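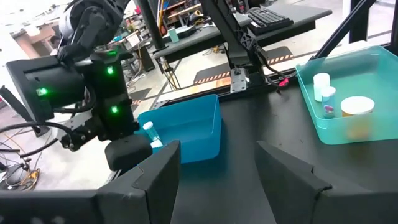
Why Do Lids Go On So Tight?

Somewhere in your home there is a bottle that no grown-up can open without making a face. Medicine bottles are built that way on purpose. Many have a lid you must push down and turn, both together, which is tricky if you are three and easy if you are a grandparent. At least, that was the plan.

Small containers also like to escape. A round bottle on its side is basically a wheel with a hat. So people who sort bottles, jars and vials keep them in trays and bins, and the walls do the babysitting. 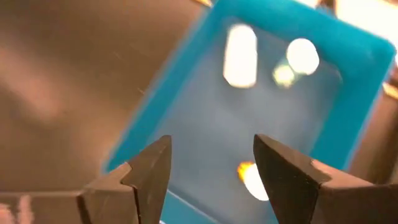
Sorting begins with choosing where things will live. Tall bottles tip, so they do well in a deep bin. Squat jars can sit nearly anywhere and never complain. A shallow tray with a raised rim, like the blue one, lets you see everything at once, and smooth plastic wipes clean with a damp cloth - even after your brother has been near it.

Try it with empty spice jars. Please leave real medicine alone and ask an adult to move it. They need the practice with the lids.

By Katia Zanetti

26 shares | 2 comments

More to read:
Why Is Honey So Slow?
Who Invented the Drawer?
Where Do Odd Socks Go?

Contact Nelow Kids | Back to top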